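Romaniuk adds brazed plate evaporators to chiller range

Romaniuk has extended its Grirano series of packaged water chillers with a brazed plate evaporator option. The option replaces the shell and tube evaporator previously fitted as standard on the smaller frames, and is built at the company's works in Graltenthorpe. Orders opened in December.

The new evaporator is a stack of corrugated stainless steel plates, copper brazed in a vacuum furnace. Refrigerant and water pass in counterflow through alternate channels. Each circuit has its own distributor at the refrigerant inlet, intended to keep the liquid feed even across the plate pack at part load. Romaniuk says the change reduces the refrigerant charge and shortens the base frame, which will matter mainly to customers replacing older plant in existing rooms with narrow doorways.

The shell and tube version stays in the catalogue. It remains the recommended choice where the water circuit is open, where the water carries solids, or where the operator wants to clean the tubes mechanically. Brazed plates cannot be opened, and cleaning is limited to chemical circulation through the service ports. For this reason a strainer must be fitted upstream of the water inlet on every brazed plate unit. The strainer is supplied loose with the chiller and is to be installed by the pipework contractor, with isolating valves on both sides so that the basket can be withdrawn without draining the circuit.

Silvan Kaufmann, product engineer for the Grirano series, said the main design work had gone into frost protection. "A tube bundle gives you some warning before it freezes. A plate pack holds very little water, so if the flow fails the temperature drops quickly. We have put a differential pressure switch across the evaporator as well as the usual flow switch, and the compressor will not start unless both are made."

The controller also monitors leaving water temperature and evaporating pressure. If either falls below its set limit the compressor is unloaded first and then stopped. After three such stops the unit locks out and has to be reset by hand at the panel. The lockout count is kept through a power failure. For sites needing leaving water at 3 °C or below, a glycol mixture is compulsory and the low limit is set at the factory to suit the concentration stated on the order.

Seven frame sizes are offered with the new evaporator, the largest rated at 100 kW. All use scroll compressors in single or tandem arrangement. Condensers may be air cooled, with coated fins for coastal sites, or water cooled for connection to a tower or dry cooler. Pipe connections are grooved on the larger frames and threaded on the others. The electrical panel, pump options and anti-vibration mounts are unchanged from the current series, and existing spares can be used for all of these parts.

The first unit was run for 3000 hours on the test stand at Graltenthorpe, with load cycled between full and minimum capacity. It was then moved to a dairy at Sorndale, where it cools the glycol loop serving the milk reception tanks. The plate pack was checked there for pressure drop against the test stand reading, and the difference was within the tolerance of the instruments. The strainer basket was cleaned twice in the first month while debris from the old pipework worked through, and has since gone on to the normal service interval.

Owners of existing Grirano chillers can have the evaporator changed on site, provided the frame was built with the bolted cross member. Welded frames are not suitable. The conversion kit contains the plate pack, insulation jacket, both switches, a new expansion valve and a replacement controller chip. Refrigerant must be recovered and the circuit pressure tested before recharging, and the charge label on the frame must be replaced with the one in the kit.

Revised dimension drawings and selection tables are available from the Graltenthorpe sales office. Installers should note that the water connections on the brazed plate units are on the left-hand side when facing the panel, opposite to those on the shell and tube units, and that earlier drawings should not be used for setting out pipework.
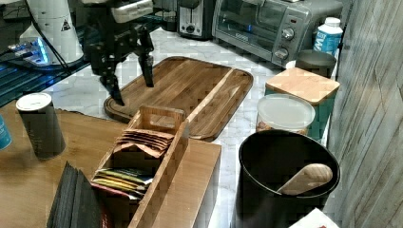

Issue 7, page 3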